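Guest bathroom check, unit 42, Plaltska building
Managed by Vasau Apartments
Date of check: 24/08/2018

1. Wall tiles and grout — OK
Gray tiles behind the sink and on the right wall. I pressed along the lower rows and none of them moves. The grout was repaired in June and I found no new gap.

2. Hair dryer — OK, with comment
It hangs in its bracket on the right wall. The cord is wound in a coil and hooked on the dryer. Please unplug it after each use and keep the cord away from the sink. If the cord has a cut or feels warm, do not use it, write to the office.
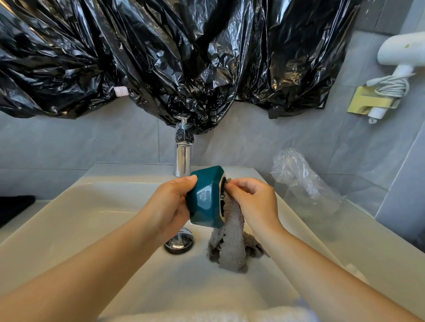

The test button of the socket must be pressed at every check. It went off at once and came back with reset. Socket number for the Kandgate electrician is 1422.

3. Black plastic above the sink — comment
It must stay clear of the socket and the water. Lower part to be lifted and fixed better before the next guests. Not urgent, but I give five days.

4. Faucet and water — OK
Single lever, chrome. Let the water run for five minutes if the unit was empty for a week or more. Hot water measured at around 42 degrees, the limit in our Ansari house rules is higher.

5. Dishes at the bathroom sink — comment
Ceramic bowls can be rinsed here, but hold them with both hands. Wet glaze is slippery and a chipped bowl cuts the skin. 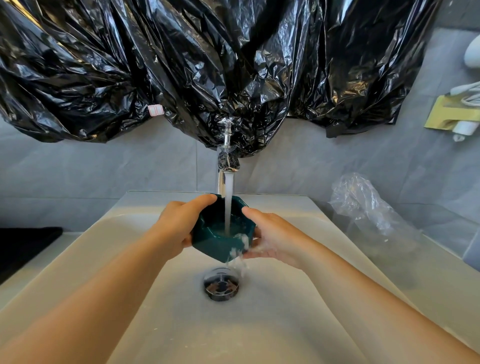

Can guests use the hair dryer while the water is running?
Please close the faucet first and dry your hands. The cord is long enough to stand one step away from the sink.

6. Floor and drain — OK
Drain is free. Bath mat replaced.

Next check: after the plastic is fixed.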